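Equipment Planning for the Second Half of the Year

By Leire Segura
June

Last updated: June, 4 p.m.

I have been asked to set out how the equipment budget for the manipulation bench at Cloltton will be spent, and I am recording the reasoning on this blog so that colleagues at Flindel may refer to it.

The present request covers two arms, two grippers and the table on which they are mounted. Quotations were obtained from Carrasco and from Sorov. The Sorov quotation was lower for the arms, but it excluded cabling, mounting plates and spare fingers. Once those items were added, the difference was small. I have recommended Carrasco, with delivery in four weeks and 50 percent payable on order.

Spare fingers deserve their own budget line. We did not provide for them last year and paid for express shipping as a result. Cable replacement should be treated in the same way – it is a minor cost, but work stops without it.

Consumables are charged to the operating account. Cups and bottled water are bought locally and need no purchase order. 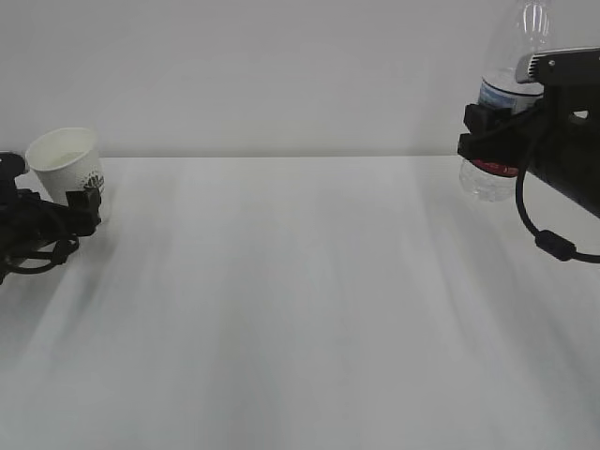
Paper cup and water bottle held by the left and right grippers.

Service contracts remain undecided. Carrasco offers annual cover, and I have requested the terms in writing before the order is signed. Comments on the draft should reach me by the end of the month.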